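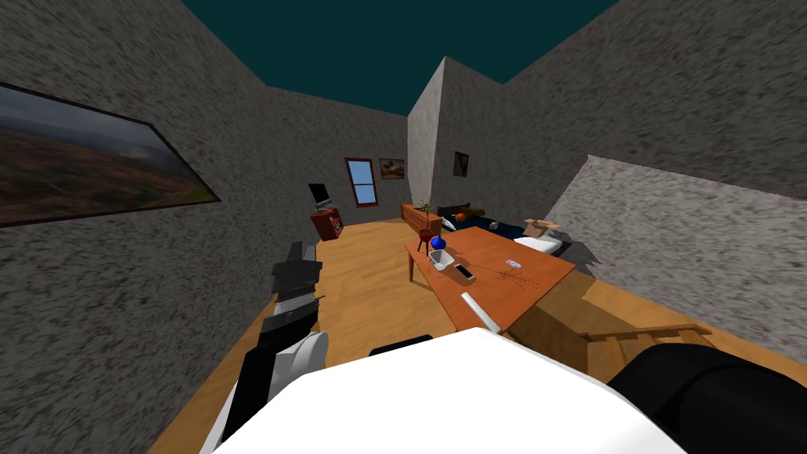

Tuesday, April 9, 2024. Second state of the etching plate, the one for the Wenden portfolio. Regrounded last night and left it under a cloth. I want a long, low line of land in this state with a lot of air over it, the way the big landscape on the left wall has its brown and reddish hills under a hazy sky. The first state had far too much going on in the upper third. Scraped most of that out, burnished, and it still prints a faint gray. I can live with that.

Bath: ferric, mixed fresh. First bite 13 minutes for the hills, stopped out, then 53 for the foreground. Foul biting along the bottom margin where I rushed the varnish. Will have to bevel it again.
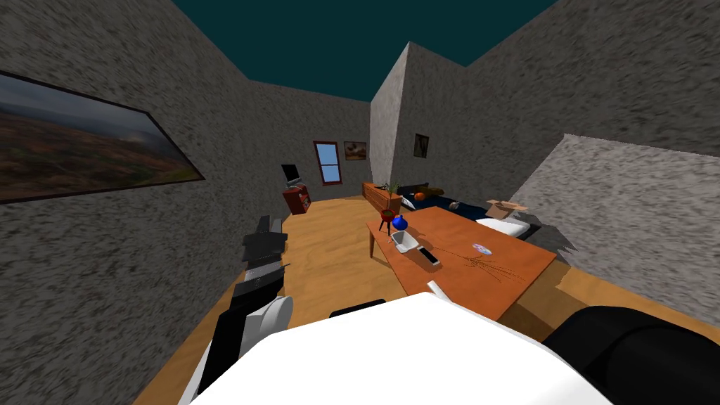 Wide landscape in a thin dark frame, left wall.

Proofed four on the Bellura paper and two on the thin stuff. The Bellura holds the plate tone better but needs a longer soak than Deming wrote on the chart. Changed the chart. Xuelian thinks the black is too warm. I added a little blue to the last proof and could hardly see a difference, so that needs a proper test with both inks side by side.

Siham is keeping short hours until the end of Ramadan, so the press is free from three o'clock. Karim wants it for his linocuts on one of those afternoons – ask him before setting the blankets.

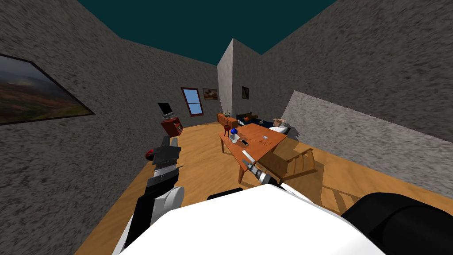 Large landscape on the near part of the wall, small framed picture past the window.

Aquatint next. Rosin box needs cleaning out first. Kenza has the 1923 manual with the notes on stopping out in steps, page 219, and I need it back before I start. Edition to be pulled in May if the third state behaves.

Out of tarlatan. Nearly out of whiting.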